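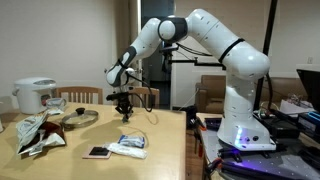 Peninah Ogola came to Flullumbridge in September with 2 suitcases and a letter from the Ortner company. The letter said that a room would be ready for her. The room was ready, but the kitchen was not.

The kitchen was shared by everyone on the second floor. It had one long window, one sink, and a table of light wood where people put things down and forgot them. When Peninah opened the door on the first evening, she saw so many objects that she did not know where she could put her own bread. There was a water boiler. There was a glass lid, but she could not find the pot that belonged to it. There was a snack bag which somebody had finished and left open like a flower.

She held her bread in her hand and waited. She thought that perhaps a person would come and explain the rules.

A person came. He was a tall man with wet hair, and he wore slippers.

"You are the new one," he said.

"Yes. I am Peninah. Where is my place?"

"Your place for what?"

"For bread."

He looked at the table, and then at the window, and then at the bread, as if he had never thought about this question before. "Anywhere," he said. He drank a glass of water, put the glass into the sink, and went out again.

Peninah took the bread back to her room and slept with it on the chair.

In her mother's house in Cerstead, every thing in the kitchen had a place, and the place had a name. The shelf near the door was called the station, because things stopped there only for a short time. The low cupboard was the cellar, although it was not under the ground. If you asked her mother where the salt was, she answered, "At the station," and you went and found it. When Peninah was a child she believed that all families spoke like this. Later she learned that other families only said "over there."

Her mother was gone now for one winter and one summer. The house was sold to a couple who wanted to make the kitchen bigger. Peninah had cleaned it herself before she gave them the key. She had packed the plates in newspaper and given them to her aunt, and she had kept only one thing for herself, a small brown bowl with a repaired edge. It was in the second suitcase, inside a sweater. She had not unpacked it yet.

The work at Ortner was not difficult. She checked orders for a supplier called Sodero, and on the first morning there were 1,400 of them waiting in a list, and nearly all of them were correct. She looked for the ones that were not. By the end of the week she had found 63. The woman at the next desk told her that this was very good and that she should go slower, or they would give her more.

In the evenings she cooked quickly and washed everything at once, and carried it back to her room. She was always the first to leave the kitchen. She heard the others later through the wall, when they laughed and moved the chairs, and she smelled their onions. It did not seem to her that they were unfriendly. They simply had a conversation which began before she came, and she did not know where to enter it.

The table did not get better. On some evenings things were moved to the left and on other evenings they were moved to the right. The snack bag was replaced by another snack bag. The glass lid stayed. Peninah began to feel sorry for it. It lay flat on the wood with its black knob in the middle, and people put their cups beside it, and nobody asked it anything.

One night she could not sleep. It was a little after two. The radiator was making its noise, and she had been thinking about the cellar that was not under the ground, and whether the new people had already broken it out of the wall. She got up and went to the kitchen in her socks to make tea.

She filled the boiler and closed its round lid and stood beside it. While she waited, she picked up the snack bag. It was silver and very loud. She pressed it flat, folded it, and put it in the trash. Then there was a small free piece of table where the bag had been, and it looked so nice that she wanted it to be larger.

She moved the glass container to the back, near the wall. She wiped the crumbs with a cloth. The water was hot by then, but she had forgotten about the tea.

Under the sink she found pots. They were standing one inside another in a wrong order, with the biggest one balanced on top. She took all of them out, as quietly as she could, which was not very quietly. She sat on the floor with the glass lid and tried it on each one. It was too wide for the first pot. It fell into the second. On the third it sat for a moment and then leaned to one side.

The fourth pot was at the very back, behind a bucket. It had an old spot of burned milk on the bottom. She put the lid on it, and it went down with a small clear sound, and did not move when she pushed it with her finger.

"No," said somebody behind her. "Where was it?"

It was the tall man. His hair was dry this time and was standing up on one side. Peninah was ashamed, because she was sitting on the floor in the middle of the night with other people's pots around her.

"Behind the bucket," she said. "I am sorry. I made noise."

"I have looked for that pot since spring." He came and crouched down and lifted the lid, and put it on again, and lifted it. "I was cooking my rice with a plate on top. Do you know how bad it is, rice with a plate?"

"It comes out dry on the top and wet on the bottom."

"Yes! Exactly this."

He sat down on the floor too. He took the pots and began to put them inside each other, and she saw that he was doing it wrong again, so she took them from him and did it properly, the smallest in the middle. He watched her and did not seem to be insulted.

"You should tell us where the things go," he said. "We are five people here and each of us thinks that another one knows."

"I am here only for three weeks."

"Then you have still energy for it."

She looked at the table. From the floor she could see only its edge and the top of the boiler. She thought about what her mother would say, and she knew that her mother would not ask for permission. Her mother would just start to use the names, and after some days everybody would be using them.

"This side, near the wall," Peninah said slowly, "is the harbor. Things which stay there, they live there. The boiler lives in the harbor."

"The harbor," he repeated.

"And that corner, next to the door, is the station. You can put a thing at the station, but only until night. After that it must go on."

"And if it doesn't go on?"

She had never been asked this. In Cerstead there had been no such case.

"Then I eat it," she said.

He laughed so loudly that a door opened in the corridor, and a woman's voice asked what time it was. He called back that it was late and that they had found the pot. There was a silence. Then the woman came too, with a blanket around her shoulders, to see if it was true.

They made the tea in the end. They had to heat the water again. The woman in the blanket brought cookies from her room and opened them on the clean part of the table, and for a while there were crumbs on it once more, and Peninah let them be. They asked her where she came from, and she told them about Cerstead and the shelf near the door. She did not tell them everything. It was only the first time.

When she went back to her room it was almost morning. She opened the second suitcase, unrolled the sweater, and took out the brown bowl. The repaired edge had survived the journey. She carried it to the kitchen, where the light was still on and the chairs were standing in a strange way, and she looked for a long time at the harbor, at the free place beside the boiler.

She put the bowl there. Then she took it away, dried the wood with her sleeve, and put it down again a little farther from the steam.

On the next evening somebody had put two onions in it.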